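工作记录 十一月 下午
项目:Holtanum 干货分装,绿豆部分
记录:我(手写版字太难看,誊到这里)

上次腰豆那一轮结束时大家一致认为腰豆很难。这次换成绿豆,大家十分钟内一致认为腰豆其实挺乖的。腰豆掉了会躺在原地等你,绿豆掉了有自己的打算。

今天要弄清楚的事只有一件:一个窄口的六角玻璃罐,一只浅碗,一把长柄小圆勺,怎么来回倒腾绿豆,洒得最少,手最不累。听上去像幼儿园下午的活动,Aksel Damgaard 中午路过时也是这么评价的,然后他试了三勺,洒了两勺,走了。

先记东西。
碗:橙色塑料,浅口,圆的。Desta 从茶水间拿来的,用完要还,我写在这里免得又变成“实验室的碗”。
罐:透明玻璃,六角,敞口用,盖子放在窗台上(写下来是因为上次找盖子找了半小时)。
勺:黑色,长柄,圆头。柄太长,捏在末端像钓鱼,捏得太靠前手背又会碰罐口。
杯:透明小杯,大批量倒的时候用。
豆:Gashaw 家的绿豆,买的散装。过筛以后称出来519克,这是今天的总账,收工时再对。

第一段,用小杯直接倒。快是真快,倒到后半杯的时候豆子会突然一起下来,前面怎么控制都白控制。我的办法是杯子贴着罐口放低再倾,一边倒一边慢慢转。Shakuntala 的办法是不用杯子。

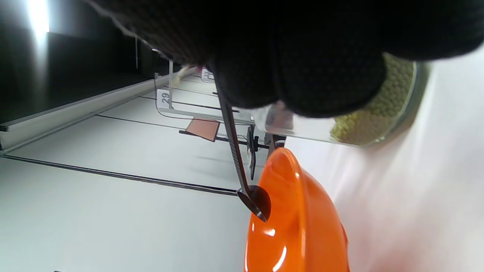 Shakuntala Semwal:你们老盯着倒的手,问题在另一只手。碗没人扶的时候,勺子一碰碗沿碗就走,碗一走人就慌,人一慌豆子就下地。先把碗按住再谈别的。

她说得对,我不太想承认,但是记下了。后面几组全部改成左手扶碗沿,只扶,不提。提起来的碗比放着的碗更会跑。手指搭在碗沿上就够,不要伸进碗里,不然勺子要绕着手指走,等于自己给自己设障碍。

顺便记一笔,勺子不用的时候放哪里,这个问题今天吵了二十分钟。一派主张横搁在碗沿上,柄伸出来搭桌面,拿起来顺手。另一派(我)主张平放桌上,因为横搁的勺子迟早会被袖子带走,顺便把碗里的东西也带走。最后按人数表决,我输了。此后下午勺子被袖子带走两回,我一句话没说,只是在本子上画了两道。

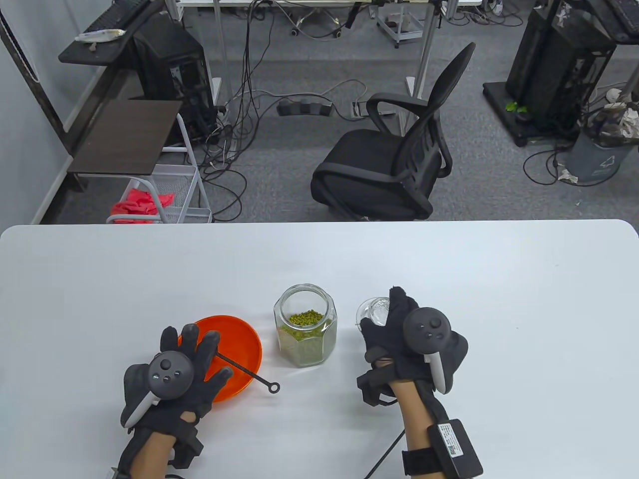 接着是小杯和罐子的距离。试下来,杯口几乎碰到罐口时最稳,隔得远了,豆子落在豆堆尖上会弹,弹起来的那几粒专挑罐外面去。罐里的豆堆到靠近口的地方还会自己垒成小山,这时候要停手,拿起罐子轻轻顿两下,让它平下去再继续。不停手的结果我在地毯上捡过了,不想再捡。地毯是灰的,绿豆在灰地毯上看得见,这是整个房间唯一替我们着想的设计。

第二段,勺子从碗里舀回罐里。这一段最费时间,也最见脾气。碗是浅的,舀到后来豆子散开,勺子追着豆子跑,圆头勺刮碗底只能刮到一条线。

有用的做法记下来:
一、把碗稍微侧一点,豆子会靠到一边,沿着碗壁堆成一弯,勺子顺着弯走,一勺能满。
二、勺子出碗之前停一下,让多余的滑下去。滑在碗里不算洒。
三、到罐口上方再翻腕,早翻半寸就是给地板喂食。
四、翻完不要敲罐口。敲了很有仪式感,勺里剩的那粒会飞。 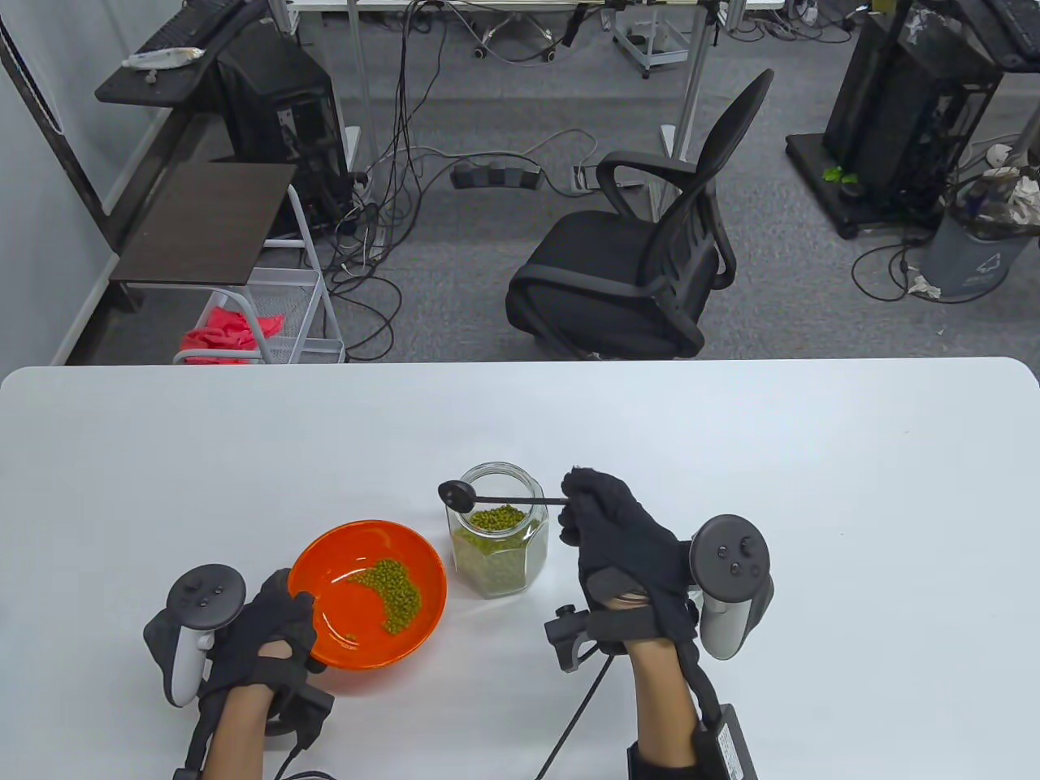

图三 碗与罐之间用长柄勺转移绿豆,左手扶碗右沿

计时我没有认真做,因为每次认真计时大家就开始比赛,一比赛豆子就全在地上。只做了一组正经的:36勺,从碗到罐,中间不许说话。Wubit Negash 做的,洒了4粒,全程没有表情。同样一组我做的,洒了多少粒我当时没数,现在也不打算补数。

我后来想了想差在哪里。她每一勺都舀得不满。我每一勺都想舀成尖的,觉得这样次数少,划算。账不是这么算的,尖上那几粒本来就是打算下去的,我不过是替它们选了个高度。不过舀浅了手要多来回,到后面手腕会酸,她自己也说酸。平勺,刚好和勺沿齐,大概是两头都能交代的量。下次按平勺再来一组。

第三段反过来,从罐舀到碗。原以为会更简单,碗口那么大,总归掉得进去。难的是进罐。勺子从上面直着下去,豆子满的时候没问题,豆面降到一半以后,柄就得立起来,手腕要抬得很高,舀满了再拎出来,勺头一过罐口就容易刮边。六角罐的角在这里帮了点忙:勺头对着角出来,两边有个依靠,比对着平面出来稳。这条是 Desta 先发现的,写他名下。

舀出来以后到碗还有一小段路要横着走,别急。碗放在罐的左边,挨近一点,近到勺子离开罐口差不多就在碗上面。我们一开始把碗放得老远,说是为了看着整齐。整齐了一阵子,桌上全是豆。

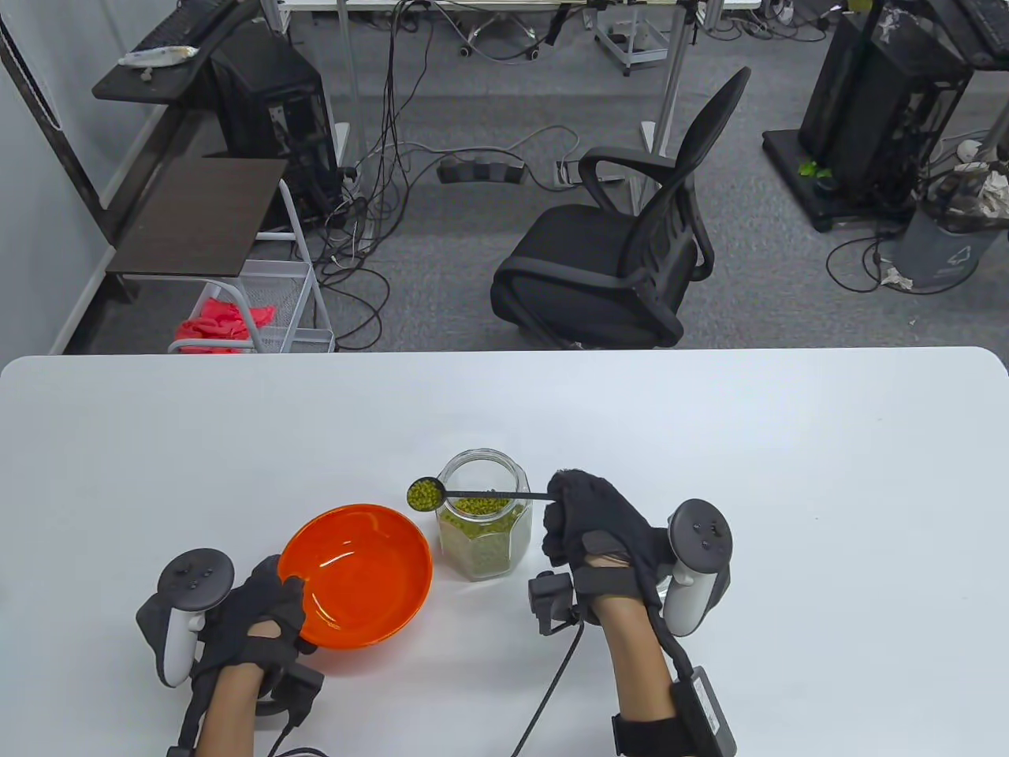

Marichka Kovalchuk:挨太近也不行,我试过碗贴着罐,扶碗的手没地方放,肘子老想去碰罐。留一拳的空。还有,能不能换个深点的碗?这个碗连汤都不好意思装。

留一拳,采纳。深碗的事我问过了,柜子里有一只 Ziketti 的搅拌碗,深是够深,口上有个尖嘴,倒起来说不定省掉勺子这一步。那样的话今天这一下午就显得有点多余,所以先不急着换,把浅碗这一套做完再说。

手套也提一句。黑的针织手套,捏细柄时有点滑,指尖那里摸不太出勺子转没转。Aksel 建议在柄上缠一圈胶布,从末端往前80毫米的位置。缠了一把试手感,比原来好,胶布边会粘灰,明天估计就成灰的了。

收工对账:全部倒回罐里上秤,513。少的6克一部分在地毯里,一部分在桌子底下那堆线中间,还有两粒后来在我鞋里找到,已归还。扫地的时候先捡再吸,别直接上吸尘器,绿豆进管子那个声音隔壁 Fukau 的人会过来问。

下次要做的:
平勺一组,还是36勺,换两个人。
罐里豆面降到三分之一以下时勺子够不够长,今天没试到底。
红豆先不碰。
碗还给茶水间(Desta,已提醒两次)。
盖子在窗台上。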